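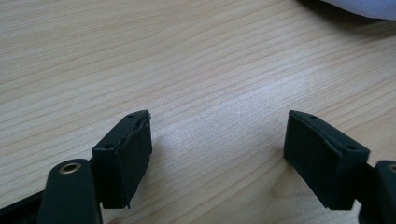

3.2 Green speed and the short game

I should admit up front that I didn't set out to study putting. My plan was to look at how far people walk between shots at Mornell, our local municipal course, and the greens kept getting in the way. Players there talk about slow greens the way other people talk about traffic, and after 2 rounds of listening I gave in and started keeping notes on speed. My practice putts at home were no help, as a flat surface like the light wooden tabletop in Figure 3 has only wavy wood grain to it, and the grain of the grass is most of what a golfer argues about on Bermuda grass. So I moved the whole thing outdoors in June and rolled balls on the practice green before the mowers came through and again after.

I asked 86 regulars to play the closing hole twice, once from the upper tee and once from the lower, and to tell me what they thought the green was doing. Most of them called it slower than I had measured it – me too, when I took my turn. My guess is that the hill behind the green fools the eye. Kaczorowski, the course across the river, has no such hill, and I heard far fewer complaints when I repeated the work there with 40 players.

I also tried Sultberg, but the greens had just been sanded and I left those rounds out. The scores are still in the appendix if you want them. Section 3.3 takes up the walking distances, which were what I wanted to write about in the first place.

Figure 3. Wooden tabletop with dark green gripper fingers.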